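Handout 4: Packaging and the Drinks Trade
Instructor: Eluned Gittins
Reading: course packet, pages on container closures and label law

What this session covers

Last time we looked at how soft drinks moved from the soda fountain to the bottle. In this session we follow the bottle itself. Most of the cost of a cheap drink is not in the liquid. It sits in the container, the label, the trucking and the shelf space. Students who plan to write the final paper on a food business should keep these notes, as the cost headings will come up again.

1. The container

Glass was the standard for a long time. It does not affect taste and it can be washed and filled again, but it is heavy and it breaks. A bottler using glass tends to sell close to home. Plastic changed the distance a drink could travel. A lighter bottle means more drink per truckload, and a small firm can reach towns it could not serve before.

Clear plastic has a drawback. Light gets in, and some colors and flavors fade. Bottlers deal with this in different ways: tinted plastic, a wide label, or a shorter date on the package. Sour fruit drinks are often sold in clear bottles anyway. Buyers like to see the color, even when it is pale.
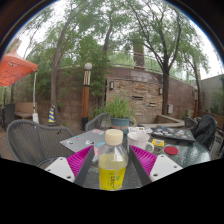 The Stolten case in your packet is a good place to see the trade-off. Stolten was a family bottler that stayed with glass for its apple drinks while its competitors changed over. The return system worked as long as stores were willing to store empties. When the larger stores stopped doing so, Stolten had to collect from small shops only, and the cost per crate went up. Read the letters from Jarosław Baran, the plant manager, and note what he says about crates. He writes more about crates than about bottles.

2. The closure

The cap is a small part with a large effect. It has to hold a seal, open by hand, and show the buyer whether the bottle has been opened before. A screw cap with a separate ring at the bottom does the last job: the ring stays on the neck when the cap is turned. Before rings were common, bottlers used paper strips or a shrink sleeve.

Caps are usually bought from an outside supplier. Fekico, the cap maker in the second case, sold the same cap in 416 colors at one point and later cut the list hard. Sizwe Engelbrecht's article in the packet argues that the long list was kept up mainly for the sales staff. Jadwiga Żak disagrees – she thinks small bottlers chose Fekico for the color range and left when it shrank. Be ready to say which account the order figures support.

3. The label

A label does three jobs. It names the product, it carries what the law requires, and it gets attention from a few feet away. These compete for the same space. On a small bottle the legal text can take up most of the back.

A wraparound label gives the most room for the money. It is cut from a roll and glued at the seam, so changing a design does not mean changing the bottle. For drinks sold in more than one country this matters a great deal. Some bottlers print a new label for each language. Others keep the original and add a sticker with the required facts.
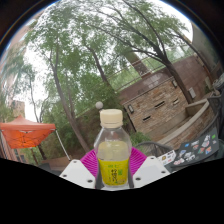

Color does much of the work on the shelf. Yellow is widely used for lemon, and a company that breaks the pattern usually has to explain itself in its advertising. Çınar tried a white label on its lemon drink and went back to yellow after two seasons. The company's own report blames the weather. Remigiusz Grabowska's chapter looks at store-level sales and finds the drop came before the cool months.

4. Terms to know

Closure: any part that seals a container.
Tamper evidence: a feature that shows a package has been opened.
Returnable: a container meant to go back to the bottler for refilling.
Headspace: the gap between the drink and the closure.
Lead time: the wait between ordering a part and receiving it.

For next week

Read the Çınar report and Grabowska's chapter together. Write one page on where they differ and bring it on paper. The section that normally meets Saturday will use the same room, starting at 10 a.m.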